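Robots and Everyday Work – Handout 4
Can machines do the chores yet?

Home | Outline | Readings | Labs | Contact

Reading time: 9 min

Bring this to the tutorial. Notes are rough, typed up fast between classes, so check the spelling of anything you plan to quote.

Where we left off

Last handout was factories. Same part, same spot, same motion, all shift. Robots have been good at that for decades and it tells you almost nothing about a kitchen. The question for this half of the course: what happens when the part isn't in the same spot, or isn't the same part, or is soft.

Short answer for anyone leaving early – some chores, some of the time, on a bench, with a person nearby. Long answer follows.

What counts as a chore

We need a working definition or the tutorial will go in circles like it did in October. For us a chore is a job that

- an adult would do without being trained
- has a finish you can check by looking
- happens in a place that wasn't built for the machine

The third one is where most demos fall over. A dishwasher is a machine that does a chore, yes, but we did it a favour: we built it a box, and we load the box. Loading is the part left over. Same with the washing machine. The washing got automated, and the sorting, hanging and folding stayed with us. Folding is still awful, by the way. See the reading on towels.

So when a company says its robot "does laundry", ask which bit.

Bench work versus house work

Most of what gets studied happens on a bench. Arms bolted down, a few objects, one short task, do it again. Students get snooty about this and they shouldn't. If an arm can't pick up a block on a bench it won't find your keys under a couch cushion. But the bench hides things too, and the exam question (there will be one) is about what it hides.
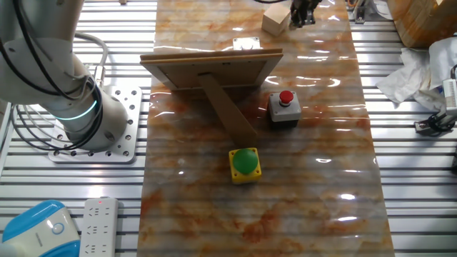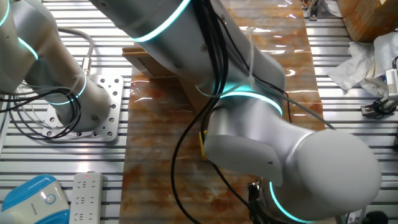 Both from the same bench.

Start with the question of what has to stay put for a chore to be learnable at all. On a bench the answer is nearly everything. The arm's base doesn't move, so the reach is known before the job starts. In the second picture the left arm rises off a square plate bolted to the table, and that one plate does a huge amount of quiet work: the machine never has to ask where it is. A home robot on wheels has to ask constantly. A few centimetres of error in where the base thinks it's parked turns into a missed grasp at the far end, and then the clever software upstairs gets blamed for it.

Next, the objects. Look at what's on the mat in the first one. A wooden cube is the classic easy case, flat sides, stiff, doesn't care how you hold it. Push buttons are a nice step up – you have to hit the right place and press, but you don't have to lift anything. The picture frame with its easel stand out is the one I'd argue over. Thin, wide, and a leg sticking out at an angle. Where would you grab it? Now where would you grab it if you had two stiff fingers and no feeling in them? Write down your answer before the tutorial, we'll compare.

Then the surface. It's glossy in both, and shiny things are a pain for cameras. A reflection of a ceiling light moves when the viewpoint moves, and a system that learned from pictures may treat a highlight as an edge or an object. Kitchens are full of this: stone counters, kettles, wet sinks, glass. Worth remembering when someone tells you vision is a solved problem.

And cloth. There's a crumpled white one off to the side in both. Try describing its shape to the person beside you so they could draw it. You can't really, and neither can a program in any tidy way. A cube has a position and an angle. A crumpled cloth has more or less as many shapes as you've got patience for. Wiping a counter sounds like the easiest chore in the house and it involves a floppy tool, steady pressure, and knowing when to stop.

Made-to-look-easy checklist

Use this on any video you're shown in this course, including mine.

1. Is it sped up? Look for a person in the background, or a clock.
2. Was somebody steering it? Remote control is fine for collecting practice runs but it isn't autonomy.
3. How many tries? One good take means very little.
4. What happens after a drop? Recovery is the whole game.
5. Did anyone reset the objects between goes?

Point 5 gets skipped a lot. Resetting is itself a chore, generally the same one run backwards, and if a human is doing it then you have half a system.

The shop floor, quickly

Case reading is the Zindbridge packing line. Small warehouse, mixed goods, two arms brought in for picking. Their log covers 113 orders over the trial. Don't just read the success rate, read the notes column. Most stoppages came from packaging: shiny bags, a lid that came off, labels facing down. Workers ended up turning items the right way before the arm got them, so the job changed shape insted of going away. Is that automation? Have a position.

Second case is Kirneo, the care home kitchen. Very different place. Trays are all one size, which helps, but people walk through and put things down wherever. The arm was set to stop if anyone came near and it stopped so often that staff quit using it at lunch. Safe and useless. There's a middle setting and they hadn't found it by the end of the report.

Rilen is optional. It's about window cleaning and it's long.

Terms to know

Grasp – how the fingers meet the object, not only where
Compliance – give in the arm or the hand, so a small error is a nudge and not a crash
Generalization – works on the mug it hasn't seen
Long-horizon task – many steps in a row, errors pile up

On that last one, do the arithmetic yourself. Say each step works 9 times in ten. A chore with 4 steps then comes off roughly two times in three. Now write out every step in making toast and clearing up after, and see where you land. It's grim.

For the tutorial

Pick one chore you did this week. Break it into steps, mark each step rigid or soft, and mark where you used touch without thinking. One page, handwritten is fine. Then read the Szűcs chapter, first 2 sections only, skip the maths if it loses you. He's more hopeful than I am and I'd like someone to take his side.

Hand in by 19/05/2026. Late ones go in the box outside the lab, and please put your name on it this time.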